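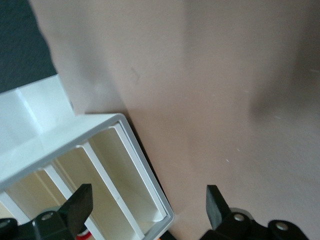
Talar is a home robot arm project, and we are looking for 3 people to join the build from September

We work evenings in the shared workshop Diltmont, second floor, next to the bicycle room. The arm has two fingers and a small camera at the wrist. It must learn to take small things out of a white plastic holder with dividers, and to put them back in the right compartment. The arm moves well already. The grasping is still poor, and for this we need more hands and more patience.

What you would do:
Drive the arm by hand controller and record attempts, about 41 in one evening.
Print and fit new finger pads.
Write short notes when a grasp fails.

You do not need a degree. You should be comfortable with a screwdriver and with a Linux terminal, or be willing to learn the second one. Age 18 or more, please. We speak English and Spanish at the bench.

The work is not paid. We cover the workshop fee and the filament, and you get your own key for the locker.

To apply, write to Leire Soler through the Diltmont message board, subject "Talar build". Tell us one thing you have repaired or made. Johanna Oberholzer will answer you and propose an evening to visit, we start at 7 pm.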